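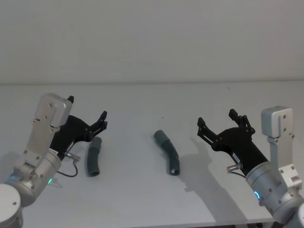 Re: [wamville-walkers] Is the Hapeta loop really "easy"?

Thursday, September 23, 2021

On the subject of the Hapeta loop, a new subscriber wrote:

> Hello all. I joined the list this month and did the Hapeta loop on
> my own last weekend, going by the sheet on the website. It says
> "easy, four miles, suitable for all." I am in decent shape and I was
> sitting on a log by the halfway gate wondering who "all" was. Is the
> sheet out of date or am I? Also, the sheet says to turn left at the
> red barn and I never found a red barn. Any advice welcome, including
> what shoes people wear.

Welcome to the list, and congratulations on finding the log. It's a good log. Several of us have thought hard about our choices on it.

The sheet is out of date. It was also wrong when it was new. I can say this freely, as I wrote most of it, and I'd like to offer a partial confession in the order you raised things.

"Easy." We have three grades: easy, moderate and strenuous. The grades were handed out by the people who walked each route first, and those people were the sort who get up before dawn to walk for fun. To them the Hapeta loop was easy. So was Skokuder Ridge, until a visitor from the Alska club wrote us a very polite letter. We moved Skokuder to strenuous that same week and never got around to looking at the rest. I would call Hapeta moderate, and I would call it that with some feeling on the stretch after the creek.

"Four miles." The loop is four miles if you start at the trailhead. You can't park at the trailhead. You park by the old feed store and walk up the road, and then at the end you walk back down it, and none of that is in the four. I was told at the time that the road "doesn't count as walking." My knees have put in a dissenting opinion.

The climb. The sheet says 200 feet and that figure is right, as far as it goes. What it leaves out is that you get nearly all of it at once. A hill that spreads itself over a whole afternoon is pleasant company. The one at Hapeta has been saving up.

"Suitable for all." I have no defense. It was at the bottom of the template.

The barn. There is a barn. It was red when the sheet was written and the owners have since painted it gray, which is their right, though I wish they had asked the list first. Turn left at the gray barn. If you get to a second gray barn you've gone too far, but the view from there is better than anything on our route, so I wouldn't rush back.

Shoes. You have now asked a walking list about shoes and you will get more answers than you can use. Mine is that I wear the same light hikers I've had for years and carry spare socks. Others here will tell you boots, and one or two will tell you sandals. Let them talk. The only part of Hapeta where it matters is the low ground past the creek, where the path stays soft well after rain and will take a loose shoe off you without apology.

A few things the sheet should have said and didn't:

The halfway gate sticks. Lift it and then push. If you push first it will wedge, and you'll have to climb over in front of the cows.

There is no water after the feed store. The tap marked on the map belongs to a house, and the house would like that known.

Dogs are fine on a leash. The cows take an interest in them.

The shortcut shown as a dotted line isn't one. It goes to the same place, a little later, through brambles. 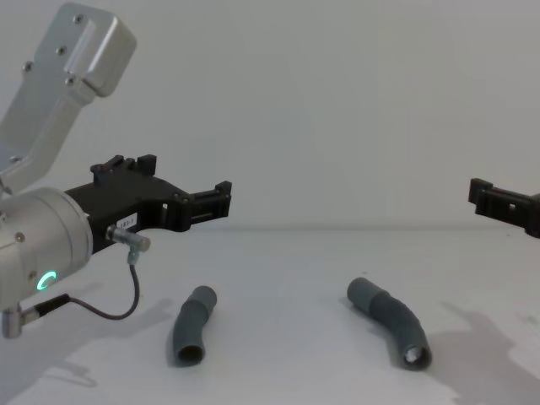

Left-hand arm, green light lit.

Now for the general question, which is what to do about the other sheets. We could regrade everything. The last time this came up we had a long thread over whether "moderate" should mean moderate for a new member or moderate for a member who has been at it a while, and it ended when somebody changed the subject to ticks. I don't want to start that again, so here's a smaller idea. Forget the grades for now. When you do a route this fall, send two lines to the list: how long it took you door to door, stops included, and the one spot where you wished you were somewhere else. I'll paste those at the top of each sheet as they come in. They'll be more use than anything I wrote.

To be fair about it I'll go first.

Hapeta loop, from the feed store and back: the whole morning, with lunch later than planned. Wished I was elsewhere on the climb after the creek, and again when I remembered the road.

If you would like company for a second try, a couple of us are thinking of Hapeta again before the leaves are down. We are slow and we stop for birds. We also stop for things that turn out to be leaves. Reply on the list and say which mornings suit you.

I've taken "suitable for all" off the Hapeta sheet tonight. It is still on the one for Skokuder Ridge, I've just noticed, directly under "strenuous."

--
To leave wamville-walkers, send a blank message with the subject "unsubscribe." Please don't send it to the whole list.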